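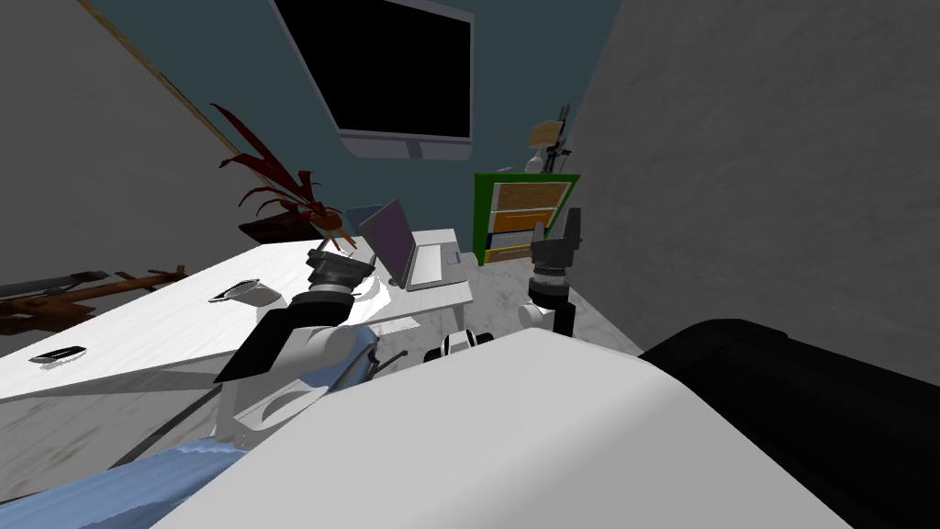
Subject: Re: [homedesk] Dark wall colors in a small workroom?

Hi all, and hi Ánh, welcome to the list!

Ánh Lưu wrote:

> We just moved to Arthorpe and I finally get a room to work in, but it's tiny
> and it faces north. I have my heart set on a deep teal (the Sonen one, if
> anyone knows it) and my sister says it'll feel like the inside of a bottle.
> Has anybody on here painted a small room dark and lived with it? Also, do
> I do all four walls or just the one behind the desk? And does the sheen
> matter? I've got 11 days before the furniture comes, so I need to get
> moving on this.

Your sister and my mother should get together, those were pretty much her exact words when I painted mine!

I went dark four years ago and I'd do it again tomorrow. My room is small too and gets next to no sun until late afternoon, and I'd spent ages trying to brighten it up with one white after another. They all went gray on me. The whole room looked like dishwater from breakfast on. Then I stayed with Sabine Heitmann (some of you will remember her from the old list, she had the long thread about standing desks) and her hallway was this gorgeous inky green, no window at all, and it felt like the coziest place in the house. I came home and bought paint that same weekend.

So, your questions, more or less in order.

All four walls or one: I did one first, the one I look at when I'm working, and left the others a plain mid gray. I meant to carry on and I never did, and I'm glad. The dark wall seems to sit farther back than it used to, and video calls happen against the gray side, so I don't look like a floating head. If you do go all the way around, please do the ceiling a shade lighter than you think you want. Sabine didn't, and she's repainted it twice.
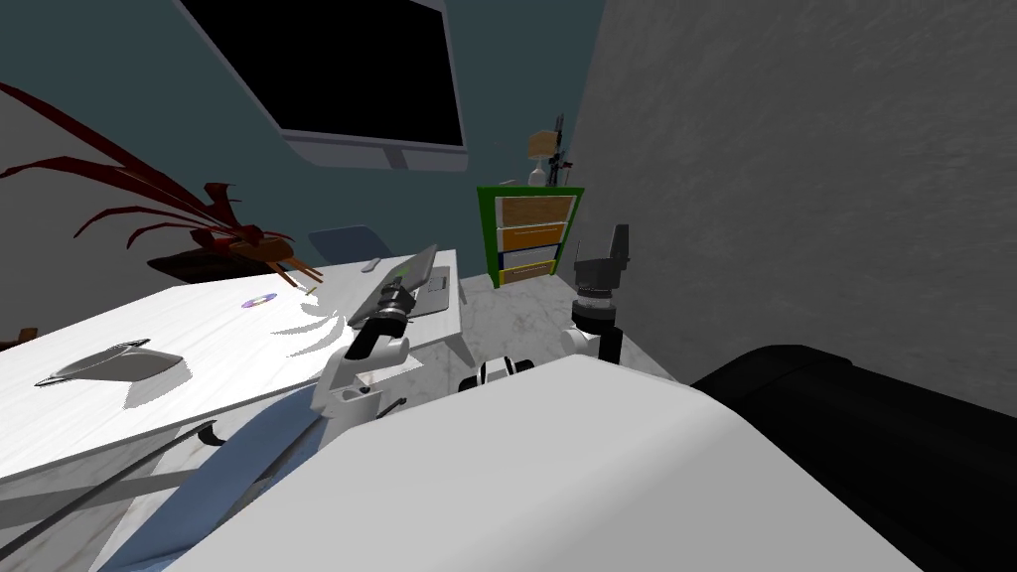 Sheen matters a LOT. I started with an eggshell from Sadari that somebody here swore by, and every lump in my plaster showed up the minute I switched the lamp on. Flat was much kinder. The trade-off is that flat marks if you so much as look at it, so keep a jar of the leftover paint with a lid that really closes and a cheap little brush. I dab mine every couple of months and can't find the spots afterward.

Primer: get it tinted. I skipped that and needed four coats, and my shoulder let me know. The woman at Bùi (the paint counter way in the back, past the tile) will tint it for free if you buy the topcoat there, or she did when I went. I spent $166 on the whole job, and a good chunk of that was the extra cans I wouldn't have needed.

One thing I'd add is bulbs. Dark walls eat light, so one fixture in the middle of the ceiling won't cut it. I have a desk lamp and a floor lamp in the corner, both on warm bulbs, and I turn the floor lamp on first thing even in summer. A cool white bulb made my teal look like a swimming pool at night. Try a few before you blame the paint!

And do a big sample first. I mean big, a whole poster board, and move it around the room for a couple of days. Look at it at 8 in the morning and again after dinner. Those little chips are useless for anything this dark (I have a drawer full of them if anyone does crafts).

With 11 days you've got plenty of time, as long as you let it cure a bit before you shove anything up against it. I pushed a bookcase back the next morning and peeled off a strip as long as my arm.

Does anyone know if the Sonen teal leans green or blue once it dries? I've only seen it in the can.

Let us know what you pick, Ánh, and tell your sister bottles are nice inside.

Marcy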